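검색어를 입력하세요 검색

그리퍼 손가락 패드를 바꿔 봤다 (웰리 vs 탐)

인쇄하기 | 이메일로 보내기

드디어 패드가 왔다! 지난번 글에서 기본 고무 패드가 얇은 물건만 만나면 헛손질을 한다고 투덜거렸는데, 그 뒤로 두 종류를 주문해 놓고 매일 택배 조회만 하고 있었다. 하나는 웰리(Welley)에서 나온 격자무늬 패드, 다른 하나는 탐(Tam)의 매끈한 실리콘 패드다. 둘 다 우리 양팔 로봇 그리퍼에 나사 두 개로 바로 붙는다. 어댑터를 따로 깎지 않아도 된다는 것만으로 이미 기분이 좋았다.

먼저 끼운 건 탐 쪽이다. 만져 보면 말랑말랑하고 손에 착 붙는 느낌이라 기대가 컸고, 실제로 비닐 포장이나 매끈한 플라스틱은 정말 잘 잡는다. 그런데 먼지에 약하다. 수건을 몇 번 집고 나면 표면에 보풀이 앉아서 그다음 물건이 슬슬 미끄러지기 시작한다. 알코올로 닦으면 금방 돌아오긴 하는데, 700번쯤 반복하는 날에는 닦는 것도 일이다. 아, 방금 세어 보니 로그에는 정확히 700번으로 찍혀 있다. '쯤'은 취소.

웰리 패드는 반대로 첫인상이 별로였다. 딱딱하고, 쐐기 모양이라 끝은 얇은데 뿌리 쪽은 꽤 두툼하다. 이걸로 마커 한 자루만 골라 집을 수 있을까 싶었다. 그런데 이게 된다! 격자 사이에 뚜껑 모서리가 살짝 물리는 느낌이랄까, 쥐는 힘을 70에서 더 올리지 않았는데도 들어 올릴 때 마커가 돌아가지 않았다. (70은 제어기 설정값이고 단위는 나도 모른다. 매뉴얼에 그냥 '힘'이라고만 적혀 있다.)

천은 더 재미있었다. 기본 패드로는 수건 가장자리를 잡으면 한 겹만 잡히거나 아예 빠지거나 둘 중 하나였는데, 격자 패드는 구겨진 주름을 위에서 집어도 잘 놓치지 않는다. 대신 놓을 때가 문제다. 손가락을 벌려도 올이 격자에 걸려서 따라 올라오는 경우가 있다. 벌린 다음에 손목을 살짝 흔드는 동작을 넣었더니 많이 나아졌다. 코드로는 몇 줄 안 되는데 보고 있으면 꼭 손을 터는 것 같아서 자꾸 웃게 된다.

캔은 두 패드 모두 힘들어했다. 누워 있는 캔은 손가락이 조금만 비스듬하게 들어가도 데굴데굴 굴러가 버린다. 이건 패드보다는 접근 각도 문제 같아서 다음에 따로 써 보려고 한다.

손목 카메라 이야기도 빼놓을 수 없다. 예전에는 위에서 내려다보는 카메라만 썼는데, 트라럼(Trarham) 제어기로 바꾸면서 손목 영상도 같이 받을 수 있게 됐다. 가까이에서 손가락 사이를 바로 볼 수 있으니 어디를 집으려는지 훨씬 알기 쉽다. 다만 창가에서는 노출이 고민이다. 오후 3시 무렵이면 창밖은 하얗게 날아가고 손가락은 그늘져서 까맣게 나온다. 자동 노출을 끄고 책상 밝기에 맞춰 고정해 두는 게 지금까지는 제일 나았다.

요즘 작업대는 이런 모습이다. 마커는 투명 상자째 검은 거치대 위에 올려 두고, 연두색 수건은 그 오른쪽에 일부러 구겨 놓는다. 격자무늬도 잘 보인다.
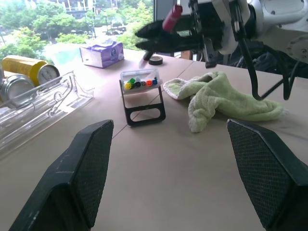 Imre Pap 님의 댓글: 저는 격자 패드를 4,000번까지 써 봤는데 끝부분부터 무늬가 닳더라고요. 잡는 힘이 갑자기 떨어지는 게 아니라 조금씩 떨어져서 한참 모르고 지냈습니다. 좌우 패드를 가끔 서로 바꿔 끼우면 좀 더 오래 갑니다. 그리고 손목 흔드는 동작, 저도 훔쳐 가겠습니다!

오, 좌우 교체는 생각도 못 했다. 우리 건 아직 800번밖에 안 돌렸으니 지금부터 횟수를 적어 두면 딱 좋겠다. 댓글을 보고 바로 나사 위치를 확인했는데, 웰리 패드는 좌우가 같은 부품이라 그냥 바꿔 끼우면 된다. Po-yen Fu 님이 메일로 물어보신 탐 패드 두께는 재는 대로 여기에 덧붙이겠다.

당분간은 양쪽 손가락 모두 격자로 간다. 한쪽은 격자, 한쪽은 실리콘으로 섞어 보면 어떨까 하는 생각도 있는데(분명 누군가 해 봤을 것 같다), 혹시 해 보신 분 있으면 꼭 알려 주세요. 루섬빌(Lusemville) 모임에 9월에 가니까 그때 패드 두 종류를 다 들고 갈 예정이다. 직접 만져 보고 싶은 분은 댓글 남겨 주시면 된다.

인쇄하기 | 이메일로 보내기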